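Larnham Double Recycling Station - Review

We bought the Larnham double recycling station for the break area of our office in January, to replace two open tubs that had been there longer than I have. It has been in daily use since then, so this covers how it holds up as well as how it went together.

What you get

The unit is a two-sided cabinet in recycled plastic board, one side for trash and one for cans and bottles. Each side has its own door, a rigid liner and a hole in the lid. Ours is the slate color. It also comes in brown and a dark green, and the green costs the same. Lettering for the lids is a sheet of stickers, which I would have liked to see molded in at this price.

It shipped flat in two boxes. The second box came three days after the first, and all the screws were in the second one.

Assembly

The instructions say one person can do it. Tanvir Howlader and I did it together on a Friday and it took most of the afternoon, mainly down to the door hinges. The pilot holes on the left door were a little shallow and the screws wanted to wander. A hand drill fixed that. The lid goes on last with 8 bolts from underneath, and you need to be on the floor to reach them.

Once it was up we loaded it with some 210 pounds of boxed paper to see if the top would bow, as people do put things on it. It did not bow that I could measure.

Placement

Leave more room than the spec sheet suggests. The doors swing out fully and the liners have to come straight forward before they will lift. We ended up moving the unit down the wall twice - first away from the copier, then away from the corner with the coats. 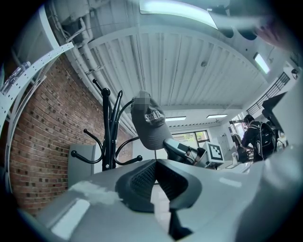

Daily use

The openings are a good size. A takeout box folded once goes in, and a full-size pizza box does not. The cans side has a round hole with a rubber flap, and the flap came loose at one edge in the second month. Larnham sent a new one without asking for a photo. I glued the old one back in the meantime and it is still holding.

Nilmini Talukder empties it most evenings and her main complaint is the liners. They have no grip on the bottom, so tipping a full one into the dumpster takes two hands and a knee. She does like that the bag edges stay hidden under the lid.

Cleaning is easy. Dish soap and a rag takes off coffee, and the board has not stained. The inside floor has no drain, so a leaking bag means mopping it out by hand.

Compared with the Dastine

We also looked at the Dastine twin, which is steel and noticeably cheaper. There is one in the lobby downstairs. It is louder when the doors shut and the paint has chipped along the bottom, but its liners have proper handles.

Rating

Four out of five. I would buy it again for indoors. I have not tried it outside and can't say how the hinges would do in the rain.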